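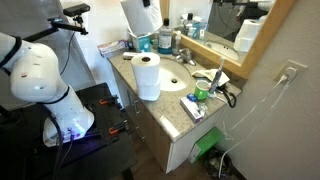
The Bathroom Counter, Reconsidered

Home & Housekeeping, 5/23/18

The bathroom vanity is asked to do more work per square foot than almost any other surface in a home. It holds the toothpaste, the mouthwash, the tissues and the hand soap, and it is expected to be wiped clean at the end of the day. In March, the housing office at Bernov invited residents of its 415 furnished apartments to describe how they use theirs. The replies, 856 in all, form the basis of this feature.

The most frequent complaint concerned the strip of counter behind the faucet. Bottles placed there are within easy reach, but water collects under them and leaves rings on the stone. Residents who reported the least trouble kept two bottles at most in that position – usually mouthwash and a pump bottle – and lifted both whenever the counter was wiped.

Paper goods came second. A tissue box does well in a back corner, where splashes seldom reach it. A roll of paper towels standing on end next to the basin is convenient for cleaning the mirror, although its lowest inch will soak up any puddle. The Bernov office now supplies an upright holder with a raised base, made by Wavetti, on request.

Cartons are a smaller matter. Many households leave toothpaste in its box on the counter, and the cardboard softens within days. The office recommends opening the carton at once and storing spare tubes in the cabinet below.

Granite needs little attention. A speckled beige top hides dried drops so well that it is often cleaned less than it should be. The maintenance staff at Ngau, a sister property, use warm water and a mild dish soap, then dry the surface with a soft cloth. Vinegar and bathroom sprays containing acid should be kept away from the stone and its sealer. The cloth itself should be hung up after use, as one left bunched on the counter dries slowly and begins to smell.

Mirrors with wooden frames call for some care. Cleaner should be sprayed on the towel and kept off the glass, where it can run down into the lower joint. Sukenis, which refinishes frames for both properties, reports that swelling at the bottom corners is the repair it performs most often.

Residents may request a full counter cleaning, which takes around 100 minutes with resealing. The stone should be left bare overnight afterward.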